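3.2 Retrofit of bathroom fixtures and metered water use

The second part of the study dealt with household water demand in the Plitutholm district, where most of the housing stock was built before low-volume fixtures became standard. Of the 626 dwellings on the district register, 406 agreed to have a separate meter placed on the bathroom supply line. The remaining households were billed from a shared building meter and were left out of the analysis in this section.

Meters were read by the building management firm Stirnel at the end of each month, beginning in April. Readings were passed to the research group without names or apartment numbers, and each dwelling was given a code that was kept for the whole period. Dwellings that stood empty for more than 20 days in a billing period were dropped for that period only. Where a reading was missing, the value was left blank and was not filled in from neighboring months.

Toilet flushing made up the largest share of bathroom demand in the older buildings. This agrees with earlier work in the same climate zone, although the gap between old and new buildings was wider than we had expected. Part of the gap may reflect slow leaks at the fill valve, which residents seldom report when water is charged at a flat rate. Buildings on the Grumura side of the district, where charges follow the meter, showed fewer periods of constant low flow at night.

Electronic bidet seats were treated as a separate class of fixture. They draw a small amount of water per use, but they also add a constant electrical load when the seat or the wash water is heated. Both effects were entered in the household model. The seats were grouped by type of housing and not by maker – the survey form did not ask for a brand, and residents often could not supply one. 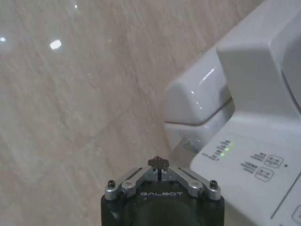 Figure 4. White toilet with an electronic bidet seat housing.

3.3 Limits of the metered sample

Households that accepted a meter may differ from those that refused. The Lazaridis index of housing condition was used to compare the two groups, and the scores were close in all but the oldest buildings. Annual costs were capped at 3000 per dwelling in the local currency, so that a few large repair bills would not drive the averages. Results for the oldest buildings should be read with this in mind.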